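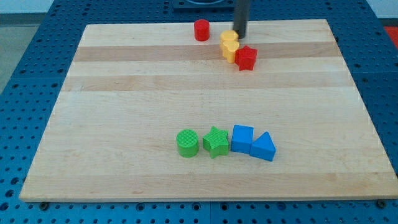 # Dremura Teach Station

**Teach a sorting or placing task by hand, or from across the room.**

The Dremura Teach Station is a complete work cell for people who want to show a robot arm what to do without writing a program first. You hold the arm and lead it, or you sit at the remote handle and drive it. The station records both ways in the same format, so you can mix them in one task.

We build it at Nanside for training rooms, research groups and small workshops. Most of our customers begin with simple shapes on a board and later change to their own parts.

## What you receive

- Perforated base table, blue, with bolts and one mounting plate
- Wooden work board
- Block set: cylinders, stars, cubes, prisms and scalloped blocks in red, yellow, green and blue
- Mägi remote handle with 3 m cable
- Recording unit with the Dremura software installed
- Foot pedal for start and stop
- Printed guide in English

The robot arm is not included in the standard price. Please write to us which arm you have and we will confirm if it fits the plate.

## Teaching by hand

Press the pedal once and the arm becomes light. Take it above the wrist, not at the tip, and make the movement as you would like it to be repeated. Press the pedal again when you are finished. The recording appears in the list with its length, and you can delete it at once if your hand was not steady.

Hand teaching is good for slow pushing and for learning where the arm can reach. Its weak side is that your own arm may come between the camera and the work. If you plan to train from camera pictures, we recommend the remote handle.

## Teaching with the remote handle

The handle moves the tip in the same direction as your hand. There are three speed settings, and new users should stay on the lowest one for the first day. When you let go of the grip the arm stops and holds its position – it does not return home by itself.

For a first task we suggest to bring all blocks of one color together. It is easy to explain, easy to judge, and you can start every recording from a different arrangement. Please do vary the start. A customer at Fullthorpe made 54 recordings with the same layout, and the arm could do nothing else until they recorded again.

## Technical data

| Item | Value |
|---|---|
| Height of table top | 87 cm |
| Remote handle cable | 3 m |
| Warm-up time before recording | 15 minutes |
| Stop control | pedal and handle |

## Care of the board

Wipe the wood with a slightly damp cloth and let it dry flat. Do not use oil or wax, because the blocks will then slide differently than in your older recordings. A replacement board can be ordered separately. After changing it, run the height check from the Setup menu before you move the arm near the surface.

## Ordering

Stations are built to order. Extra block sets, a second handle and a longer cable are available – please mention them in the same message, so that everything can travel in one crate. Orders that reach us before December are delivered at the present price.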